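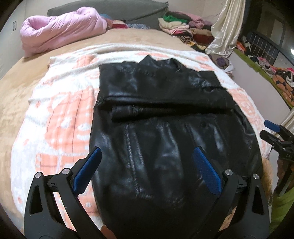 Jerkora (miniatures game)

Jerkora is a tabletop skirmish wargame for two to four players, designed by Petrică Jitaru and published by Skument. It is played with 28 mm metal and resin figures on a board representing the flooded uplands of Grerkavon, the setting shared by all of the publisher's titles. Two editions of the rules have been released, together with a campaign supplement and a set of tournament rules kept separately from the main book.

Contents
Development
Setting
Gameplay
Miniatures
Editions
Organised play
Reception
See also

Development

Jitaru began work on the rules as a private campaign system for a club that met above a bookshop. The earliest draft had no points values. Players drew their warbands from a shuffled deck, and a referee placed the objectives by hand. Parts of that draft survive in the published game, notably the ferry table and the rule that a figure carrying a lantern may not be concealed.

The manuscript was offered to Skument, at that time a maker of resin terrain. Liam Mottram was appointed editor and asked for the referee to be removed, on the grounds that most buyers would play in pairs. The objective deck was written to take the referee's place. Mottram also wrote the short fiction that opens each chapter of the first edition, most of which was dropped from the second.

Setting

Grerkavon is a high country of peat, slate and drowned villages. A dam built by a vanished dynasty has partly failed, and the water now rises and falls without pattern. Warbands travel between the remaining dry ridges in search of sluice keys, which are needed to open or close the valleys below.

The rules describe six factions. The Reeve's Levy are the nominal government and field the largest warbands. The Tallow Brethren are a religious order who use fire and smoke. The Eel Wives, the Slaters and the Unpaid are irregular forces with fewer figures and better movement in water. The Dam Court, made up of the preserved servants of the old dynasty, was described in the first edition but had no army list until the campaign supplement.

Skument has never issued a complete map of Grerkavon. The regional maps in the two rulebooks disagree on the position of the town of Harrow Sluice, and the campaign supplement places it on both banks of the river.

Gameplay

A warband normally contains five to twelve figures. The standard board is three feet square, and a game lasts until the end of the turn in which the objective deck is exhausted.

Activation

Players activate figures alternately by spending tokens from a common pool. When the pool is empty the turn ends, whether or not every figure has acted. A player may spend two tokens at once to activate a figure for a second time, which shortens the turn for both sides. Small warbands tend to make heavy use of this rule.

Water level

At the start of each turn a die is rolled for the water level, which has four states: dry, shallow, deep and flood. Terrain pieces are marked with the state at which they become impassable. Figures caught in impassable terrain are removed to the nearest edge of it and lose any equipment listed as heavy.

Combat

Close combat is resolved by an opposed roll using a number of six-sided dice equal to the figure's Arm value. Matching dice cancel, and the highest remaining die decides the result. Shooting uses the same method, with the target rolling dice for cover. Figures have no wounds in the usual sense. Each failed roll moves the figure one step along a track from Steady to Shaken, Down and Out.

Miniatures

The first figures were sculpted by hand and cast in white metal by Dal Bello, which also produced the plastic token set. Later releases have been digitally sculpted and cast in resin. The metal and resin ranges differ slightly in scale, and the resin figures are supplied with a thinner base lip.

The Slater figures were withdrawn for a time after the master moulds were found to be worn. Replacement sculpts were issued with separate heads. The original one-piece castings, identifiable by a slot tab running lengthwise under both feet, remain legal in organised play.

No official paint scheme is laid down for any faction other than the Reeve's Levy, whose figures are shown in ochre and grey in both editions. The second edition includes a two-page guide to painting waterline marks on bases.

Editions

First edition. A softback book with a print run of 1,851 copies. The first edition contains five army lists and eight scenarios. An error in the ferry table, by which a result of 4 had no entry, was corrected by a slip inserted in later copies.

The Sluice Keys. A campaign supplement adding injuries, experience, weather and the Dam Court army list. It requires the first edition, but was later made compatible with the second by means of a downloadable sheet.

Second edition. A hardback book released in June with a print run of 2,697 copies. All six army lists were included. The token pool was reduced, the flood state was made less frequent, and the concealment rules were rewritten by Jitaru and Mottram jointly.

Organised play

Tournament rules are maintained by Skument and revised once a year. Events use a fixed warband value and a reduced objective deck of 30 cards. Players submit one list and may exchange a single figure between rounds. The Dam Court is permitted, although its Undertow ability is limited to one use per game.

Reception

Reviews of the first edition praised the shared token pool and the brevity of the combat rules. Criticism was directed mainly at the layout, which placed the water level rules in an appendix, and at the lack of an index. The second edition was considered clearer, though some long-standing players objected to the change in flood frequency, which was held to weaken the Eel Wives. A revised Eel Wives list was published in the following year's tournament rules.

See also

Skirmish wargame
Alternating activation
Miniature figure (gaming)
Campaign play in tabletop games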